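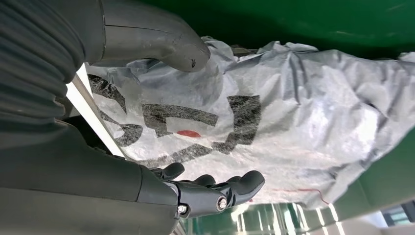
Photo: S. Kováčik

Stunddale Neighbors Forum > House and Home > Coffee and Tea

Topic: Freezing coffee beans, is it worth it for a two-person house?

vmikus
Posted Wed 26 October

We go through coffee slowly. My wife has one cup in the morning and I have two on weekends and none at work because the stuff there is free. A bag from Jostetti lasts us most of a month and by the end it tastes flat. The price went up again in March so I would like to stop pouring the last quarter of every bag into a cup I don't enjoy.

I have read that you can freeze beans. I have also read that you should never freeze beans. Which is it? We have a chest freezer in the garage with plenty of space. Grinder is an old Maruyama burr model, if that matters.

pesek_m
Freeze them. I have done it for years. Split the bag into portions the day you open it, squeeze the air out, and only take out one portion at a time. The people who say never freeze are thinking of someone who keeps an open bag next to the fish sticks and takes it in and out every morning. That does ruin it.

Dvoracek52
I disagree. Buy smaller bags. Grollum sells a small one and it's gone in two weeks at the rate you describe. You're adding a freezer, containers and a labeling job to fix a problem that is only a problem because the bag is too big.

vmikus
The small bag costs nearly as much as the big one, that's why I buy the big one.

Dvoracek52
You throw out a quarter of the big one. Do the math again.

vmikus
I don't throw it out, I drink it and complain.

stepanka_j
I'm with pesek_m on this. I use small canning jars filled right to the top so there's not much air in them. Each jar is one week for me. The thing to watch is condensation. If you take a jar out and open it cold, the moisture in the room goes straight onto the beans. Leave it closed on the counter overnight and open it in the morning.

pesek_m
I grind straight from frozen and have never had trouble. I only freeze single doses though, so nothing goes back in. A full jar I would let warm up, same as you.

hillroad600
Will frozen beans hurt the Maruyama? I have the same grinder and the manual says nothing either way.

pesek_m
Mine is a different make so I can't say for sure. It sounds a little louder for the first second or two. No damage that I know of.

Dvoracek52
Since we're all giving advice, what about the valve on the bag? If you put the original bag in the freezer with the little one-way valve on it, does that let air in? I was told to tape over it.

stepanka_j
I tape it. It lets gas out and isn't supposed to let air in, but tape costs nothing. If the bag has never been opened you can freeze it whole like that. I did that with two bags last winter and they were fine.

kovacik_s
Flat is not always the beans. Before you buy jars, weigh what you use. When I got to the bottom of a bag I was always using less without noticing, trying to stretch it out to the weekend. I got a cheap scale and most of my "stale" coffee went away. I use 31 grams of beans for two mugs and don't go by the scoop anymore.

vmikus
Never weighed it. We use the scoop that came with the coffee maker. I'll try that with the bag we have open now.

Dvoracek52
Good point about the scale. I still say smaller bags.

hillroad600
Does anyone keep beans in the fridge instead? My mother always did.

pesek_m
No. It's damp, it smells of whatever is in there, and it isn't cold enough to do much. Cupboard or freezer.

stepanka_j
My mother did too. Her coffee tasted like onions and we all drank it.

vmikus
OK, plan for the next bag. Half of it goes in jars in the chest freezer, half stays in the cupboard, and I weigh both. I'll make a cup from each at the end of the month and have my wife pick without telling her which is which. Will post back here.

Dvoracek52
Get her to do the same to you. You already know which one you want to win.

stepanka_j
Put the date on the lids. I skipped that once and had to guess at four jars.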